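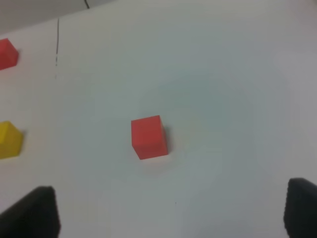
Sille Nørgaard wrote in after the last page to ask if you can sort painted blocks for a young kid without buying one of those boxed sets, and what to do when half the paint is coming off. Yes you can, and see the paint part near the end. She also said her son only wants the red ones. Fine. Start with the red ones.

Color sorting with plain blocks - the quick version

What you need

Blocks in two colors. Red and yellow work well together, easy to tell apart even in bad light. Skip orange for now.
A white table, or a big sheet of white paper taped down at the corners.
Two bowls or two sheets of colored paper.
A damp cloth.
A bag or tin to keep the rest of the blocks out of sight. Important one. If the whole box is on the table you will be building towers in a minute.

Our bag came from Bisgate and holds 50, which is too many for this. You want a handful out at a time.

Setting up

Clear the table all the way. Cups, crumbs, mail, everything. Wipe it. A white top shows up every pencil line but it also makes the colors really easy to see, so worth the wiping.

Put out a few reds and one yellow. Leave big gaps between them. Kids grab with the whole hand, and if the blocks are touching they will get two and then drop both. Don't line them up either. A bit crooked, a bit scattered, some nearer and some further off so they have to reach.

Bowls go on the kid's side, one left one right. Not behind the blocks or sleeves will drag through everything.

Round one - find the same

Pick up a red. Say "red". Put it back down.
Ask for another one like it.
Wait. Longer than feels normal.
If they hand you the yellow, say "yellow" and put it back where it was. No big no. Ask again.
When they get a red, it goes in the bowl.

Do that until the reds are gone and the yellow is sitting there by itself. Most kids will point at it without being asked. Then it gets its own bowl.

Stop there the first time. Really. It's short and it should be short.

Round two - odd one out

Same blocks, no bowls. Ask which one is different. Then everybody shuts their eyes, you swap things over so it's one red and the rest yellow, and ask again. Auður Kirkegaard does this one with socks, which also works and you get the laundry done.

Round three - shape comes in

Only once color is easy. If your set has wedges or other odd shapes, put a yellow wedge next to a yellow cube and ask what's the same and what's different. Turn one of the cubes on an angle too. Younger kids sometimes think a turned cube is a new shape, so turn it back slowly while they watch. Turn it again. Let them do it.

Don't mix color and shape questions in the same round. I did and we both got cross.

Round four - copy me

Two blocks each, same colors. Put your red down, then your yellow beside it. They copy. Change the gap, change the order, put one far off in the corner. Swap jobs after a few goes, you will be corrected a lot.

Chipped paint

For Sille. Check what the paint is first. If you don't know, or the blocks are old, or the kid still puts things in their mouth, don't sand them - just take them out of the set. Plain new wood cubes are cheap, I paid for 28 and still had spares.

For new ones:
Sand the corners so theyre not sharp.
Wipe off the dust, let dry.
One thin coat of water-based paint sold as safe for toys. Read the tin.
Let it dry overnight standing on a rack, not on newspaper. Newspaper sticks.
Second thin coat. Matte is nicer than gloss for this, no glare off the top.
Leave them alone for as long as the tin says before anyone plays with them.

Paint all the reds in one go from the same tin. I ran out and bought a diffrent red and now there are two reds, and somebody always wants to know about it.

Putting away

Reds in, then yellows in, counts as one more round if you do it by color. Check under the table and check pockets.

Next page is patterns, red red yellow and so on. You'll need more yellows for that.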